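Moving back into Rutherford: what families need to know

Well, we have a date. The first residents go home to Rutherford on 12th May, and if you've been anywhere near the Gradmont front desk lately you've probably already heard it from somebody with a cup of coffee in their hand. I was supposed to keep it quiet until this newsletter came out. I lasted until lunch.

For those of you who joined us recently, Rutherford is the long brick building past the chapel, and it's the oldest of our assisted living houses. It closed last August so the pipes could be replaced, and while the walls were open we did pretty much everything else too. There are 58 apartments in there, same as before, but I promise you won't recognize the bathrooms. The old tubs are gone. Every apartment has a walk-in shower with a fold-down seat, and the doorways are wide enough that you can get a power chair through without taking the paint off (and I say that as the person who used to order the paint).

I want to use my space this month to go over how the move works, what your family member can bring, and the things people keep stopping me in the hallway about. It's long, sorry. Get a snack.

How the move will go

We're moving one hallway at a time, starting with the ground floor garden side. Each resident has a moving day, and you should have a letter with yours on it. If you don't have a letter, call me. Please don't assume yours is the same day as the person across the hall, even if they've always done everything together. I had to split up a couple of pairs of neighbors for the elevator schedule and I've already been told off for it.

On the day itself, breakfast is in the current dining room and lunch is in the new one. In between, the movers take the furniture over and our staff walks or drives the resident across. Dundico is handling the furniture. They did the move out last summer and they were very patient with us, including with a piano bench that went to three different apartments before it found its owner.

One family member is welcome to be there for the whole thing. More than one gets crowded in the hallways, so if there are several of you, maybe come in shifts, or have the rest of the gang turn up after lunch when the bed is made and there's somewhere to sit.

Medications move separately. The nurses carry those over themselves in the locked carts and check them at both ends, so please don't pack prescriptions in a box or a purse. The same goes for hearing aid batteries and glasses, which should stay with the resident. Last time we spent most of an evening looking for a set of dentures that had been wrapped up, beautifully, in a box marked CHRISTMAS.

What to bring and what to leave

Each apartment comes with a bed, a nightstand and a wardrobe. Everything else is up to you. We do ask that area rugs stay behind, I know, I know, I've heard every argument and some of them were very good. The new floors are cushioned and they're warmer underfoot than the old ones. If there's a rug that really means something, our maintenance shop can hang it on the wall, and a couple of people have already asked for that.

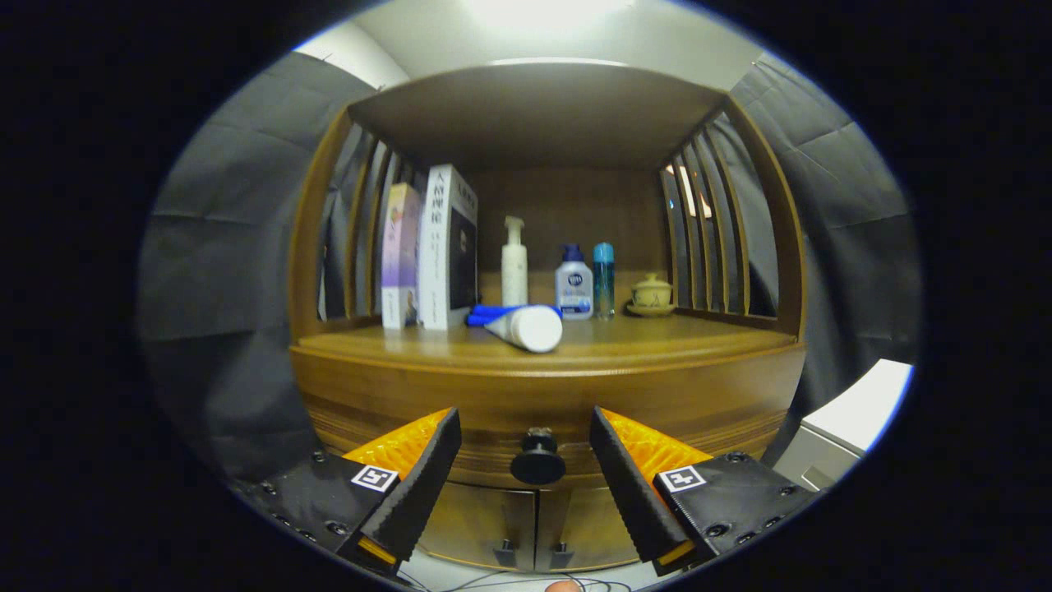 Siham El Idrissi
Resident Services Manager, Gradmont

Lamps are fine if the cord is in good shape. Our electrician will look at each one and put a sticker on it. Space heaters and electric blankets are still a no. Mini fridges are a yes for the first time! Keep it to the small cube kind, please, and somebody in the family needs to be the one who checks for old yogurt.

Recliners are the big question. The new living rooms are a little narrower than the old ones (that's where the wider bathroom came from), so a full-size lift recliner will fit on the long wall but only there. If you're thinking about buying one, come and measure first. The front desk has a floor plan for every apartment and will run you off a copy.

Labels! Please label things. Name and new apartment number, on the bottom or the back. We'll have labels at the desk from now until the last hallway has moved.

The call system

This is the part I'm a bit nervous about, so bear with me.

The old pull cords are gone from Rutherford. In their place is a system called Grurnoleo, which is a button worn on the wrist or around the neck plus a button by the bed and one in the shower. Press any of them and it rings straight through to the aide on that hallway, with the apartment number. If the aide doesn't answer, it goes to the nurse. There's a little speaker by the bed too, so somebody can say "I'm coming" before they get there, and when we tried it out that was the thing people liked most.

You can wear the button in the shower. You can't wear it to the grocery store, or you can, but it won't do anything there. It works inside Rutherford, in the garden, and along the covered walk as far as the chapel door. Past that, residents should use the house phones or let someone know where they're headed, same as today.

We'll have two practice afternoons for residents and one evening for families. The evening one is an hour at most, and I'll be the one in the shower pressing the button, fully dressed.

Meals, laundry and mail

The new dining room seats everybody at once, so no more early and late tables. Dinner is at five. I've had strong feedback on five, from both directions, and we're going to give it until the end of August and then ask again.

Laundry is picked up on the same schedule as before, and there's now a washer and dryer on each floor for anyone who'd rather do their own. Mail goes to the boxes by the main entrance. Your family member's mailing address doesn't change, but the apartment number might, so check the letter before you order new address labels. Magazines take forever to catch up. We know, we'll forward them by hand.

What about everyone else?

With Rutherford open again, Gradmont will be back up to 118 residents in assisted living, and the rooms people have been borrowing in the main house go back to being guest rooms and the hobby room. The train layout comes out of storage as well. I'm told it will take a while to put back together and that I'm not to touch it.

Hours for the front desk aren't changing. Parking will be tight while the moving trucks are here, and the spaces along the chapel side will be coned off until mid-afternoon each moving day. Use the lower lot if you can. The shuttle cart will run back and forth every 10 minutes.

A thank-you

Flora McIver has lived in Rutherford longer than anyone, and last fall she decided the new sunroom needed proper chairs – the kind you can get out of by yourself. She wrote letters. She sold marmalade in the lobby. She talked her nephew's bowling league into a raffle. When she handed over the envelope it came to $3,692, and the chairs have been ordered in a green she picked herself after sending back the first two samples. They should be in before her moving day. If they're late, she's asked for the delivery company's phone number, and I'm inclined to give it to her.

Thank you as well to the aides and housekeepers who've spent these months working out of closets and carrying everything up the back stairs. They've been wonderful and they're getting a real break room with a window.

Questions go to me at the front desk or on my extension, and mornings are best. If I don't pick up I'm probably over in Rutherford with a tape measure, so leave a message and I'll call you back the same day.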